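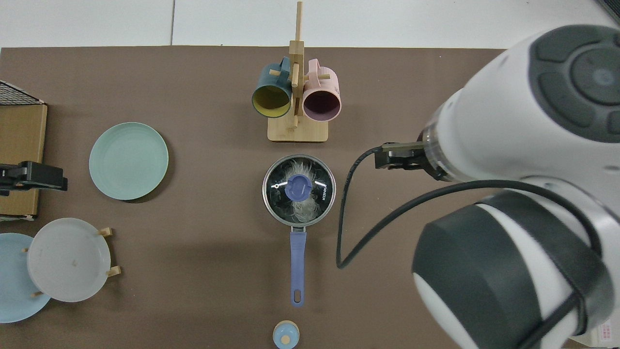

A small saucepan with a glass lid, in front of a mug tree holding two mugs.

Saucepan

A saucepan is a deep cooking pan with a flat bottom, straight or slightly curved sides and, in most cases, one long handle. It is used on a stove for boiling, simmering and heating liquid foods. Small saucepans are found in almost every home kitchen, and they are often the first pan that a person buys when moving to a new home.

Name

The English word joins "sauce" and "pan". In the beginning it meant a small pan for making sauces, but the meaning became wider, and today the same pan is used for milk, eggs, soup, rice and noodles. In several languages the name comes from the handle or from the shape of the pan, and it has no relation with sauce.

Shape and size

The size of a saucepan is given by its volume or by its diameter. A pan with high sides keeps the water longer, while a pan with low sides and a wide opening lets the water go away faster, and this is useful when a sauce must become thick. A pan with two short handles is usually called a pot, but the border between the two words is not strict and differs from one shop to another.

Materials

Stainless steel is a common material today. It does not react with acid foods such as tomato or lemon, but alone it carries heat badly. For this reason many makers put a layer of aluminum or copper in the bottom. Pans of plain aluminum are light and cheap. Copper pans carry heat very well and are mostly lined with another metal on the inside. Enameled pans are easy to clean, but the enamel can break if the pan falls.

Lids

A lid keeps the steam inside and makes the water boil sooner. Metal lids are strong, but the cook must lift them to look at the food. Glass lids are made of tempered glass, often with a metal rim around the edge, and the knob is fixed with a screw through the center. Some of them have a small hole for the steam.
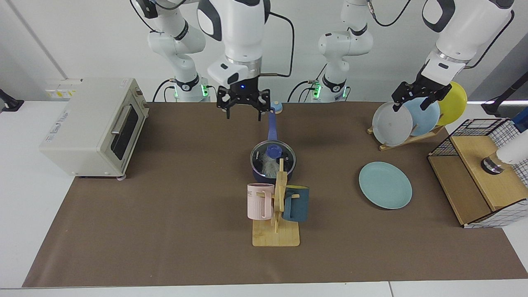

Saucepan on a work surface, with a toaster oven to the left.

The knob is usually made of plastic, wood or metal. Plastic knobs stay cooler than metal ones, but not all of them can be put in the oven. A loose knob can be tightened with a common screwdriver, and spare knobs are sold separately.

Use

For boiling, the pan should not be filled to the top, as foods with starch make foam that rises quickly. Milk should be heated slowly and stirred often. Thin rice noodles need very little cooking, and many cooks only cover them with hot water and leave them to become soft.
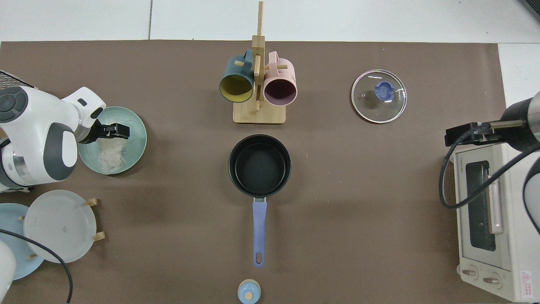
Dried wheat pasta needs more water and a longer time. A usual amount for two persons is 200 grams of pasta in 2000 milliliters of water. Salt is added when the water is already hot, although this is a matter of habit and changes the boiling point only very little.

Care

Burned food is removed by boiling a little water with baking soda in the pan. Steel wool cleans well, but it leaves scratches on polished steel. White spots inside the pan come from minerals in the water and can be removed with vinegar.

See also: Frying pan, Stockpot, Double boiler, Kitchen stove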